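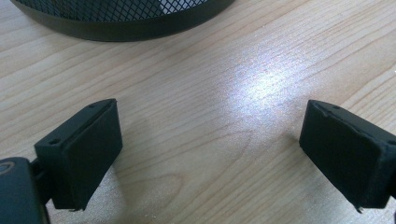

Selon Nélida Gallardo, il faut changer les deux garnitures le même jour, même si une seule se décolle, faute de quoi la pince tire d'un côté à la fermeture. Cette consigne est reprise dans la procédure ci-dessous.

4.3 Remplacement des garnitures de doigts (pince manuelle Florkix)

1. Ouvrir la pince en grand et la mettre hors tension.
2. Examiner les bords de chaque garniture. Tout coin soulevé, plissé ou effiloché impose le remplacement.
3. Décoller l'ancienne garniture en partant du haut du doigt.
4. Nettoyer la face d'appui à l'alcool isopropylique, puis laisser sécher 2 minutes.
5. Poser la garniture neuve (réf. Oltora 1774) sans l'étirer - le joint doit rester côté supérieur.
6. Maintenir la pression 40 secondes, puis procéder de même sur l'autre doigt.

ATTENTION : ne pas utiliser de lame métallique sur les doigts.

Remarque : les garnitures neuves se contrôlent après 80 cycles de fermeture à vide. Le relevé est transmis à l'atelier de Forkcombe avant la remise en service.

4.4 Contrôle du parallélisme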